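Tristeo (chamber opera)

Tristeo is a chamber opera in one act, sung in Spanish and Quechua, and I've been keeping this entry going because the only other write-up I could find was a program leaflet with half the cast list missing. It runs 87 minutes without a break, so plan your coffee accordingly!

The piece is set in Huanca, a made-up mountain village where the church bell has gone missing. Tristeo is the bell ringer, a baritone, and he spends most of the opera trying to work out who he is without a bell to ring. There are 6 singing roles in all, plus a small chorus that stays offstage until the final pages (I'd seen it twice before I figured out where they were standing). 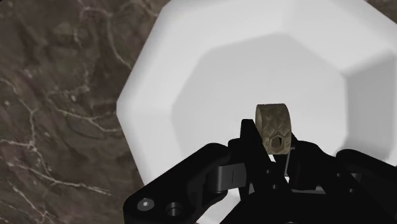 Music

The score calls for 20 players, which sounds like plenty until you hear how sparingly they're used. Long stretches have just a bass clarinet, a harp and one voice. The strings don't play together until the river duet, and even then the violas drop out halfway through. I love that duet. Tristeo and his sister sing the same tune a few beats apart, and she keeps catching up with him and then falling behind again.

People tend to call the style minimalist, and I get why, with all those repeating patterns in the harp. To my ears it's closer to old church music, especially the chorus parts, which move in slow blocks and hardly ever leave the middle of the voice.

Recording

Corelero put out the only complete recording, taken from performances at the Cister, a former chapel that seats up to 80 people. It's a very dry room for a chapel, and the voices sit right up close to you. The mezzo singing the sister is wonderful. The baritone takes a while to warm up, and his first aria is a bit stiff,

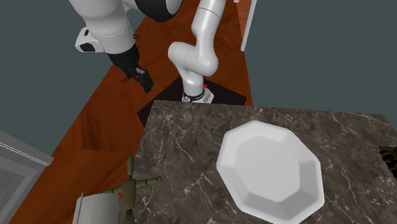

but by the time he gets to the empty tower he's in full flow, and the soft high notes there are the best singing on the whole set. The booklet has the full text in both languages with an English translation. Watch out for the track list, though, because the prelude and the opening chorus are printed in the wrong order.

Staging

The first production used a bare floor and a single rope hanging from the ceiling. A later one, which opened in September, added a raised walkway for the villagers and moved the harp onto the stage. I preferred the rope. The vocal score is sold separately and includes a shorter ending for companies without a chorus.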